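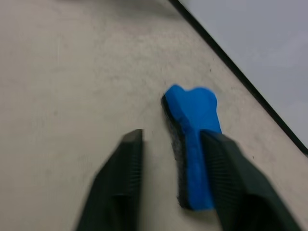

Thread: Is the Cirley "rebel banner" as old as they say?
History of Flags and Emblems > Local symbols

Plorow
May 23, 2023, 09:14
Went to the Cirley heritage day and was told yet again that the green and black banner was carried by the tenants in the rent strike. The leaflet says 3000 marched behind it. Has anyone seen a source older than the leaflet? I've looked and can't find one.

Cavemness
09:52
It's in the parish history, page 89. My gran had the same story long before any leaflet.

Plorow
10:05
Page 89 says "a banner". No colours, no design. That could be a bedsheet.

Inga
10:31
The 3000 bothers me more. The whole parish had 817 people in it at the census before. Who were the rest?

Cavemness
10:40
People walked in from other villages. You two would doubt the church was there. 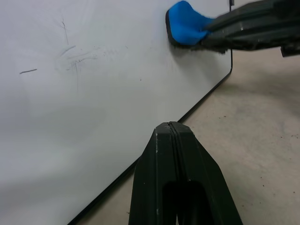
Reply 6 of 8

Inga
11:17
I don't doubt the strike. I doubt the flag. Green and black turns up on car stickers and pub signs when the bypass protest gets going, and I've yet to see it on anything earlier. Looks to me like a protest flag that was handed a grander past later on.

Plorow
11:48
Same here. I wrote to the heritage group in April asking where the design came from and got a link to their shop. Mugs, mostly.

Cavemness
12:20
Still means something to those of us who grew up with it, whoever sewed the first one. But fine, if there's a drawing or a newspaper report I'll go and look for it. The county library has the local paper on film. Don't expect me to apologise to the pair of you if I find it.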